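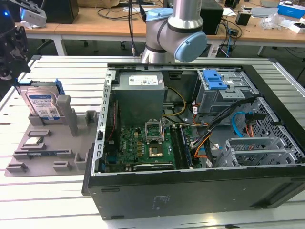
Two thousand goes at putting a drive into a PC and all you have is a robot that can put that drive into that PC, Divya Pillai wrote to us after reading the first version of this page. She has a point, and the rest of these answers are written with her letter open on the desk.

Questions about the Promine recordings

What is Promine?
A collection of recorded assembly and take-apart jobs on desktop computers, done by robot arms with a person steering. It is paid for by Bevbridge and kept by the four of us who answer the project inbox. The recordings are meant as examples for a learning system. Whether they are good examples is a separate matter, and most of this page is about that.

How many recordings are there?
2000 finished attempts at the last release in March. Of those, 153 are marked as failures and left in on purpose. We get asked why the failure count is so low. The answer is that for the first months operators were allowed to stop and start again when something slipped, and the abandoned attempts were deleted. That was a mistake and we can't undo it. Please don't quote the ratio as a success rate for anything.

Which jobs are covered?
Six:
Fitting a hard drive in its bracket
Removing the same
Seating a memory module
Removing a memory module
Plugging in a data cable
Putting a loose part back in its place on the tray

The data cable is the weakest of these by a distance. Cables bend differently every time and our operators found their own ways round it, some of them ugly. If you only want clean demonstrations, leave the cable job out.

Why computers? Wouldn't kitchen objects be more useful?
Possibly. Computer parts have tight fits, and a bad insertion is easy to recognise, so checking the work is cheap. Some people say this makes the skills "general precision skills". We have seen no evidence for that and would rather you didn't cite us for it.

Isn't the tray cheating?
Partly, yes. A part that stands in a slot made for it is far easier to pick up than one lying any old how on a bench. The position hardly varies, the angle hardly varies, and a system trained on it can do quite well by going to the same spot with its eyes shut. Raghavendra Namboodiri tested this by moving the tray a hand's width between runs, and the model he had trained reached for where the drive used to be.

Since then the tray has been shifted and turned between sessions. Each recording carries a field called tray_pose, which you should look at before splitting the data. If you split at random, near-identical poses land on both sides and your test score will flatter you.

Who steers the arms?
There have been 16 operators. Their skill varies a good deal and we kept everyone's work in. Operator numbers are in the metadata so that you can hold out whole people, and we suggest you do. One operator, number 11, always tilts the drive before pushing it home. Models pick this up. We have had two emails from users who thought the tilt was something clever the network had discovered.

Do the recordings include force readings?
For the later half only. Earlier recordings have joint positions, gripper opening and video. Sum-yee Su wrote the notes on force and they are blunt: the sensor drifts as a session goes on, the zero was not always reset after breaks, and small values should be treated as noise. Read them before you train on that channel. A model that has learned the drift will look splendid on our data and do nothing for you on yours.

Can I just record fewer, better examples myself?
Quite likely, for a single job on a single bench. We tried it with the memory module — a small set, recorded slowly, with the case turned a little each time — and it did as well as the full set on our own bench. We have not tried it anywhere else. Anybody selling you a figure for "how many demonstrations you need" ought to be asked for which job, which arm and who did the judging.

How is success decided?
By a person watching the end of the video and choosing yes, no or unclear. Two people look at each one. Where they disagree a third decides, usually Aishwarya Chacko, who is stricter than the rest of us about memory modules and insists on both ends being latched. Labels from before she joined were made more generously. They have been rechecked for the memory jobs and not for the others.

Nothing is powered on afterwards. A "yes" means the part looks properly seated. It does not mean the computer would start, and several of the boards have no processor fitted anyway.

How different are the computers?
Less than you would hope. Two makes of case, Nudine and Shetty, account for nearly everything, both opened and laid on their side. Dark interiors are over-represented and so is one particular shape of drive bracket. There are no laptops.

What about lighting and background?
The room lights stay on and the blinds are down in most sessions. The desk behind the bench changes from month to month as things get put on it. We don't tidy it. Ravindran Mudaliar thinks the clutter helps a model ignore what doesn't matter; I think it gives the model a handy way of telling which month a recording comes from. Neither of us has run the comparison. If you do, please send it.

Will training on this make my robot useful?
On its own, no. It may save you some recording if your arm resembles ours and your task resembles one on the list. People who have written to say it helped were, as far as we can tell, using it as a first stage and then adding their own examples. People who used it alone mostly wrote to ask what they had done wrong. Usually they had done nothing wrong.

Are you going to record more?
Another batch of the cable job is planned, with every abandoned attempt kept this time. Bevbridge would like a bigger number on the front page. We would like the old labels rechecked first, and that argument is still going on.

I found a wrong label. Where do I report it?
Send the recording number and the label you think it should have to the project inbox. Corrections are listed in the changes file with the date and the name of whoever spotted them, unless you ask us to leave yours out. Divya Pillai currently has the longest list.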